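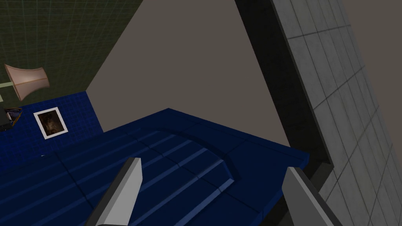 Simulated wrist view, both fingers over the upholstered platform, gap open.

Comparing two gripper models in simulation with a wrist camera

The procedure below compares two parallel finger models, the Devell and the Yorath, on the same simulated arm and in the same bedroom. It assumes the arm already moves under your controller and that you can load a room file. The comparison was set up by Marlene Fontes, and Reinaldo Evangelista checked the camera settings on a second workstation.

1. Fix the room

Load the bedroom and lock every object. Save the arm's joint positions as a named start pose. Both grippers must begin from that pose or the views can't be compared.

2. Attach the camera to the wrist link

Parent the camera to the wrist, not to either finger. Set the vertical field of view to 59 degrees and point the lens along the approach axis. The fingers should enter from the bottom edge of the view, with their tips and the gap between them visible. If only one tip shows, correct the lateral offset before changing the field of view.

Leave camera roll at zero relative to the wrist. The room will look steeply tilted whenever the wrist is rotated. Levelling the view in the renderer makes the picture easier to read but breaks the match with the wrist pose in the log.

3. Check finger shading

Pale grey fingers with darker flanks stand out well against the navy platform. Against the light grey wall tiles the contrast is poorer, and the right finger overlaps them in this pose. If your edge detector loses the finger outline there, change the finger colour in the model file and apply the same colour to both grippers.

4. Run the approach

Start with the Devell. Command a straight descent toward the platform and stop at a clearance of 13 mm, measured from the lower fingertip to the collision mesh. Record the joint positions, the gap width and one rendered view. Return to the start pose and repeat until you have 51 approaches. Swap in the Yorath and run the same set.

The ridges and seams on the platform may exist only in the visual mesh. Display the collision mesh before trusting any clearance figure near the raised section with the curved lip.

5. Compare

For each gripper, plot commanded gap against measured gap, then clearance error against approach number. Discard any run where the controller reported a joint limit. A steady offset usually points to a wrong tool centre point. Scatter is more often a controller gain or time step problem, and halving the time step will separate the two.

Known issue: controller builds before version 4 reset the tool centre point when a gripper is swapped. Re-enter it by hand after loading the Yorath.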